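Capítulo 4
Reunir demostraciones

Objetivos del capítulo
Al terminar este capítulo, el lector podrá planificar una campaña de recogida de demostraciones, redactar la consigna que reciben los operadores, decidir qué episodios se conservan y repartirlos entre entrenamiento y evaluación.

4.1 De la tarea al episodio

En los capítulos anteriores se dio por supuesto que el conjunto de datos ya existía. Ahora toca construirlo. Una política aprendida por imitación reproduce lo que ha visto hacer, con sus aciertos y sus vicios, y buena parte de los fallos que se achacan al modelo proceden de demostraciones mal planteadas.

Llamaremos episodio a una ejecución completa de la tarea, desde que la pinza parte de su posición de reposo hasta que vuelve a ella. Cada episodio contiene tres señales sincronizadas: la imagen de la cámara, la trayectoria de la pinza en el espacio y la apertura de los dedos. A esas señales se añade una ficha con la tarea, el lugar y el operador.

El ejemplo que recorre el capítulo es el conjunto Kendetti, dedicado a guardar y sacar objetos de bolsas en viviendas. Consta de 2911 episodios, grabados con pinza de mano por operadores que trabajaban en mesas corrientes. La coordinadora de la campaña, Tzu-hsuan Tang, redactó una consigna de una sola página: tomar un objeto cada vez, no corregir el agarre con la otra mano y no retirar de la mesa lo que ya estuviera allí.

La última norma fue la más discutida. En una prueba anterior, llamada Corier, las mesas se despejaban antes de grabar. La política resultante funcionaba bien en el laboratorio y fallaba en cuanto aparecía un segundo envoltorio junto al primero. En Kendetti se optó por dejar los paquetes como estuvieran, amontonados, arrugados o medio tapados por otros.
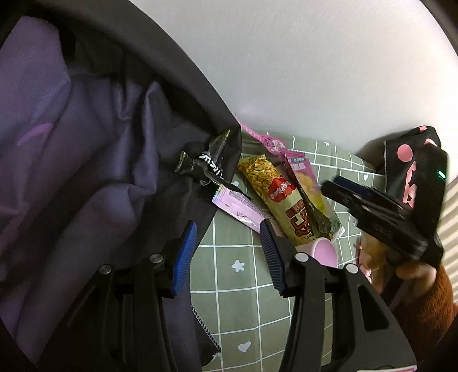

¿Cuántas demostraciones hacen falta para una tarea nueva?

Depende de cuánto varíen los objetos y los lugares. Para una tarea corta con un solo tipo de objeto, 300 episodios suelen bastar para un primer entrenamiento, siempre que se repartan entre 10 lugares distintos. Si todos se graban en la misma mesa, aumentar la cantidad aporta poco.

4.2 Fuentes de variación

Conviene distinguir la variación que se busca de la que se tolera. Se buscan cambios en la posición inicial, en el tipo de envase, en el fondo y en la luz. Se tolera que cada operador tenga su ritmo. No se admite, en cambio, que dos operadores entiendan la tarea de manera diferente: si uno considera terminado el episodio al soltar el objeto y otro al cerrar la bolsa, el modelo recibe dos finales incompatibles.

Los envases flexibles merecen atención aparte. Una bolsa de aperitivos se deforma al cerrarse los dedos y refleja la luz de forma irregular, y el punto de agarre cambia según cómo haya caído. El operador debe variar ese punto entre episodios, sujetando unas veces el borde y otras el cuerpo del paquete.

4.3 Revisión y descarte

La revisión se hace el mismo día de la grabación, mientras el operador recuerda lo ocurrido. En Kendetti se descartaban los episodios con pérdida de seguimiento, los que tenían una cámara tapada y los interrumpidos. Los agarres fallidos que el operador corregía con la propia pinza se conservaban con una etiqueta específica, pues enseñan a recuperarse de un error.

El reparto final se hace por lugar y nunca por episodio. Si una misma mesa aparece en entrenamiento y en evaluación, el resultado mide memoria. La sección 4.4 desarrolla este punto con los datos de 2 viviendas reservadas desde el comienzo de la campaña, en febrero.

Términos clave: episodio, consigna, apertura, variación buscada, descarte, reparto por lugar.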